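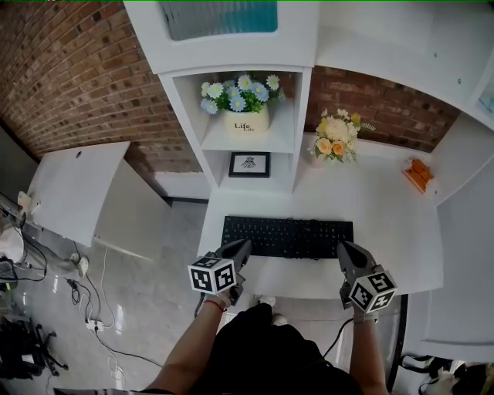

An afternoon at the Olitz open day

I'd been meaning to visit Olitz for ages, ever since a colleague came back raving about how their Year 8s talk about books, so when the invitation went round in May I put my hand up straight away. It's a bigger school than I expected, with 501 pupils on the roll, and I got lost twice before finding the library (lovely beanbags, terrible signposting).

Naledi Molefe, the head of English, took our little group into a Year 7 lesson first. Every pupil keeps what they call a word purse, a small notebook for words they've met and liked, and they swap entries in pairs at the start of the hour. One boy offered me "reluctant" and wanted something decent in return. I gave him "threadbare" and he seemed pleased with the bargain!

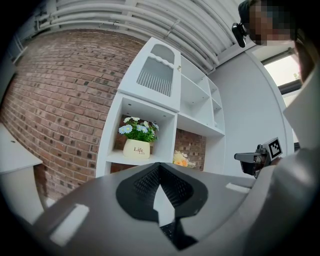 After tea we heard from Cosmin Sandu, who came over from Divport a couple of years ago and runs the reading mornings. His classes read aloud for 60 minutes a week, teacher and pupils taking turns, and he stops far less often than I would — he lets a hard word go by and comes back to it at the end of the chapter. I do fuss over every unfamiliar word, I'm afraid, and I've been thinking about that ever since. 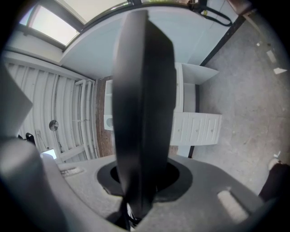
The questions went on well past four o'clock, mostly on spelling and what to do with pupils who arrive halfway through the year. Naledi lent me her folder of starter activities, 187 pages of it, and I've promised to post it back once I've copied out the ones on prefixes. I'm trying the word purses with my own Year 9s after half term.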